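Cómo publicar tu primera reseña en Midero — apartado 5: de la lectura a la nota
Octubre, por el equipo de Akpan 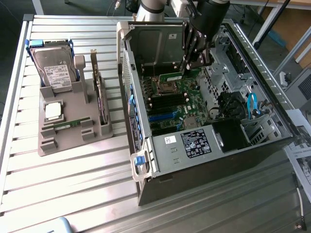 ¿Hace falta terminar el relato para poder reseñarlo? Con los microrrelatos, siempre. Si es una novela por entregas, basta con que hayas leído 5 capítulos y lo digas en la primera línea.

Vamos con los pasos, que los he repetido tantas veces que ya me salen solos:

1. Entra en tu estantería y abre la ficha del relato.
2. Pulsa «Nueva reseña». Yo la escribo antes en un documento aparte, porque una vez perdí una larguísima y todavía me duele.
3. Elige la nota, de 1 a 16. Sí, es una escala rara — la heredamos de la revista Pisetti y le hemos cogido cariño.
4. Escribe el texto, con un mínimo de 109 palabras y un máximo de 1183.
5. Si cuentas el final, marca la casilla «Destripa». ¡Por favor!
6. Dale a «Vista previa», repasa las tildes y publica.

Nota: el borrador se guarda solo cuando cambias de campo. Si escribes todo de un tirón, pulsa «Guardar» de vez en cuando.

Precaución: al cambiar la nota de una reseña ya publicada se borran los comentarios que tenga debajo, y no hay forma de recuperarlos. Corregir una errata en el texto no les afecta.

Las reseñas de antologías Gotetti van por otro formulario, el del apartado siguiente.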